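I spent Friday evening going through the bowls. We had ended up with far too many of them, and most were living in a stack so tall that getting the bottom one out meant lifting down everything above it first.

My rule was simple. If I hadn't eaten from it, mixed in it or served crisps in it by the end of December, it went in the box for the charity shop. Lautaro Sosa from next door took two glass ones before I had even taped the box shut.

The black bowl and the silver-grey one both stayed. The black one is shallow, so it does for olives, nuts and the bits and pieces that collect by the door. The bigger one gets used for salad and for rinsing fruit.

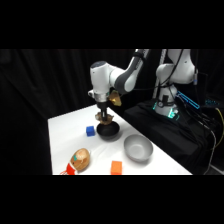 The two keepers, with the blue cube and the orange block.

I did think about buying a matching set. Hannelore Sperling sent me a link to one at 175, plus 30 for delivery, and I looked at it for a while and closed the page. Odd bowls are fine. They don't stack as neatly, so I've put the smaller ones on the shelf by the kettle and left the large ones in the cupboard under the worktop.

The lids are next. I have a drawer full of them — hardly any fit anything — and I'd like to be able to shut it again by the weekend.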